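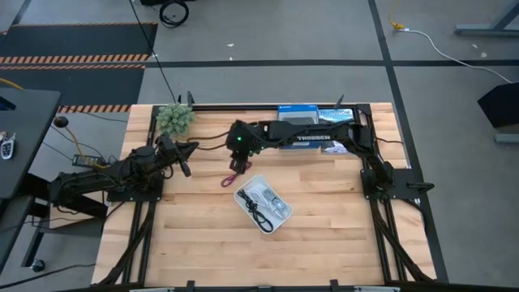 What should an operator do when a gripper releases an item before the arm reaches the tray?
Stop both arms with the pause command, leave the item where it came to rest, and record the cycle number before anyone reaches over the work surface. Recovery begins only after the second operator has confirmed the pause.

Gallery: Dropped-Item Fault, Two-Arm Sorting Station
Starkance Automation Laboratory, Pirnwood site
Posted Friday, August 26, 2022

This page accompanies the internal report on the release fault at the Pirnwood sorting station. During a run of 300 cycles, the right gripper opened early on several transfers of small, light items. No one was injured and no equipment was damaged. The station was withdrawn from unattended operation the same afternoon.

The picture at the head of this page shows the two-arm station with a pink clip at the right gripper and the white tray holding two cables. Small items of this kind are the subject of the report. Larger boxed goods were not affected.

Findings. The fault was traced to the grip-force threshold in the Werik control software. The value had been set at 230 for cable work and was lowered to 155 during an earlier trial with soft objects. It was not restored afterward – the change had been entered on a local copy of the settings and did not appear in the shared log.

Corrective measures. The threshold has been returned to its original value and locked. Any change now requires a written entry and a second signature. A repeat run of 200 cycles must be completed without an early release before unattended operation resumes.

Operators are reminded that a dropped item is a reportable event, even when the cycle finishes normally. Reports should be filed under the Hafþórsson procedure, section on handling faults, before the end of the shift.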